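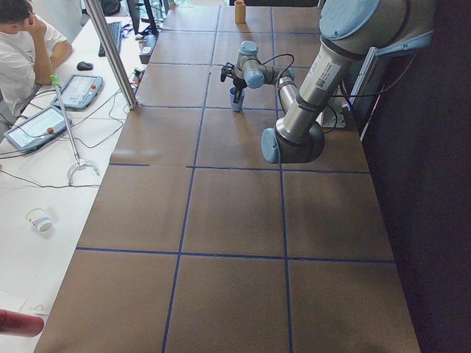
Attachment 1. Gripper fingers down in the blue cup, tan cup farther up the table.

Ticket 3238
Subject: Cup slips or gets crushed, no setting in between
Product: Sinell two-finger gripper, trial pair
Opened by: Darcy Tapsell, Liltden
Assigned to: Gleice Coutinho, Gondov support
Priority: Normal (I asked for High, the form had other ideas)
Status: Closed, with grumbling

Darcy Tapsell, Wed 3 September
We have two Sinell grippers on trial against the Lockyer pair we already own. The job is cups and straws, one item at a time, on a table with a tape grid so we can tell whether a cup ended up in the square it was sent to. The Lockyers do this fine but they are heavy and they sound like a coffee grinder. The Sinells are quiet and light and have, so far, two ways of handling a cup. At force 10 the cup stays where it is while the gripper leaves without it. At force 100 the cup comes along, but it is no longer a cup in any sense a customer would accept.

I've tried the values in between. They all behave like one or the other. The slider on the pendant moves very smoothly the whole time, I'll give it that.

Same arm, same program, same approach height as with the Lockyers. Fingers are the ones from the box.

Gleice Coutinho
Hi Darcy, thanks for the detailed report. Could you confirm:
Firmware version on both grippers.
Whether force is set in the program or on the pendant.
Whether the gripper was re-zeroed after the fingers were fitted.
How the fingers meet the cup (rim, side wall, or one finger inside).

Darcy Tapsell
Firmware is whatever shipped. The sticker with the version on it is under the mounting flange, which is a fun place for a sticker. I'll get it next time one comes off.

Force is set on the pendant. Also in the program. I can see where this is going.

Re-zeroed: the quick start sheet doesn't mention it, so no.

Contact: from above, straight down, see attachment 1 for the pose. We've tried one finger inside and both outside. Outside crushes faster.

Gleice Coutinho
If force is set in both places, the program value is sent at connect and the pendant value is only applied after the next close command. So your first grasp after any change uses the old number. Please remove the force line from the program, power cycle the gripper, and run the zero routine with nothing between the fingers.

Darcy Tapsell
Removed the line. Power cycled. Zeroed.

So the in-between values I tested were mostly the previous in-between values. I had a whole spreadsheet. Kwaku has asked me to stop talking about the spreadsheet.

Retest with the cup: better. There is now a stretch of the slider where it gets lifted and set down looking like itself. It's a narrow stretch. The other gripper, same settings, still lets go early.

Kwaku Akpalu
Jumping in for Darcy, who is at lunch with the spreadsheet. I swapped the two Sinells between arms to see whether the early release follows the gripper or stays with the arm. It follows the gripper. I also got the version stickers while they were off, and they don't match. One is a full release behind. They came in the same carton.

While I had it apart I moved on to the straw test, which we'd been putting off. Straw in the cup, grab the top end with the gripper coming in sideways, hold. The up-to-date one went on the right arm for this and the old one stayed on the left with nothing to do. 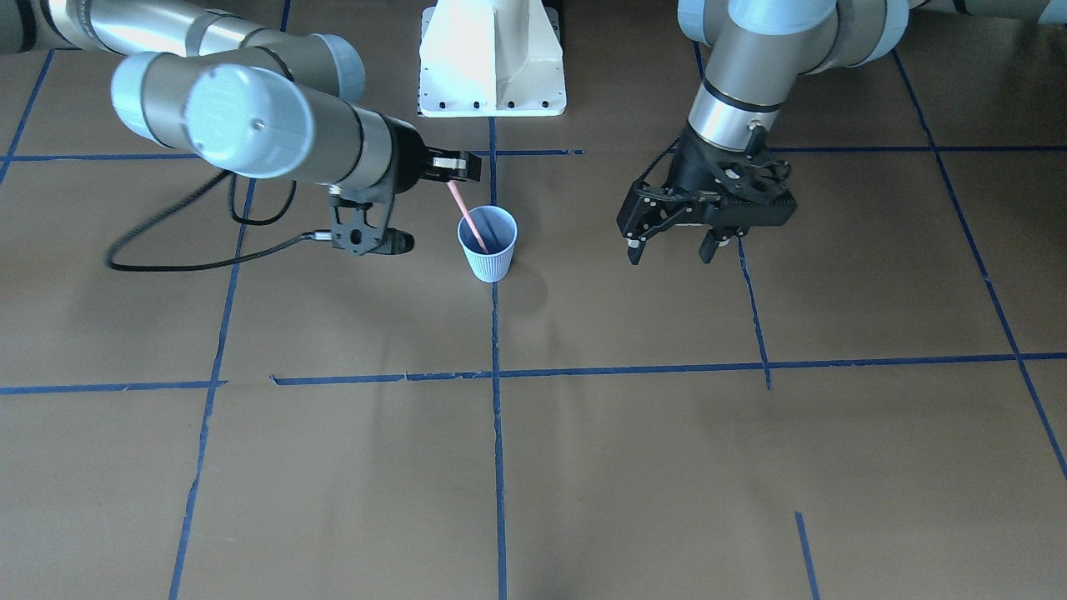
Attachment 2. Straw test. Right gripper on the upper end of the straw, left gripper empty.

Grip on the straw is good at the lowest setting, which surprised me given what that setting does with a cup. My one complaint is the cable. With the wrist turned horizontal it hangs in a big loop under the arm, and I'd like it a lot shorter or clipped to something before I let the program go any lower. The Lockyer cable runs are no prettier, for the record, we've just had longer to get used to them.

Gleice Coutinho
Thank you Kwaku, the swap was very useful. The older release has a known fault where holding force drops when the fingers stop moving. I'm sending the update file and a pair of cable clips. Please update over the wired connection and leave the pendant on the status page until it says Done. It will say Complete first. Wait for Done.

Darcy Tapsell
Complete and Done are different. Noted, with feeling.

Updated, zeroed, force line still gone from the program. Both grippers now carry the cup at the same setting. Bevan Ashby ran the afternoon set without me and reports no crushed cups, though he does say one straw was "looked at funny," which I've entered under Other.

Could someone please add the zero routine to the quick start sheet? And pick one word for finished?

Gleice Coutinho
I've passed both on to the documentation team. The sheet is due for a reprint in November. The wording on the status page is a firmware change, so I can't promise a date for it.
Is it all right to close this one?

Darcy Tapsell
Close it. Murray Lockyer has already heard that we're testing someone else's grippers and would like to know how they're doing. I told him they're quiet.

Resolution: Duplicate force setting removed, second unit updated, both units zeroed. Clips shipped.
Linked request: Rename "Complete" on update screen (open)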